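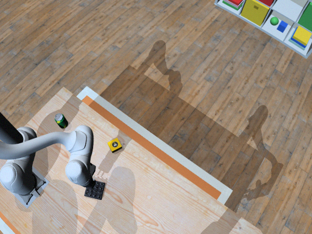
*A small black studded pad on a light wooden tabletop.*

**Library fines should end**

6/1/21

The Galbraith library district charges a daily fine on every overdue book. The board will review the practice this summer, and it is our view that the fine should be withdrawn for all readers.

A fine is meant to bring books back. In practice it also keeps people away. By the end of May, 3,901 cards in the district were blocked over unpaid charges, many of them for sums under $8. A family that owes a small amount and cannot spare it will stop visiting – and the book stays out as well. 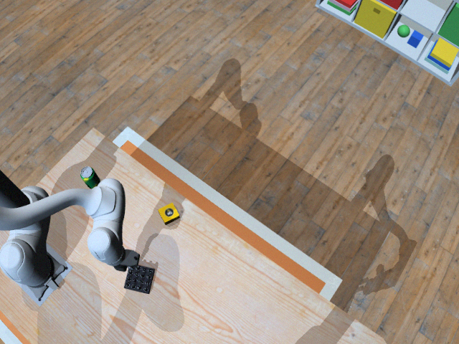

Fadwa Farouk has written to object that a rule without a penalty is only a request, and that readers who return their books on time deserve some protection from those who do not.

The objection is a fair one. We would keep the replacement charge for any item more than 50 days overdue, to be canceled in full when the item is returned. Borrowing would be paused in the meantime. Readers waiting for a popular title would be protected by the pause, whatever the borrower's income. 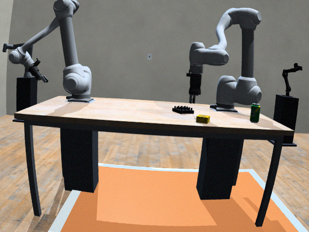
*A wide table with a pale wooden top and dark legs.*

There remains the matter of revenue. Fines bring in little once the cost of notices and staff time is counted, and the Flutwood branch spends many desk hours on disputes.
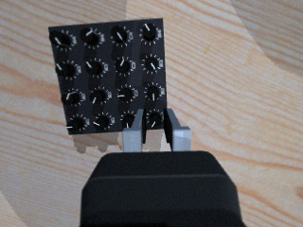

Ismail Chraibi asked at the last open meeting whether the branches could manage the change before the fall, and suggested a trial at Flutwood first. We would support a trial, provided that blocked cards are restored on the day it begins.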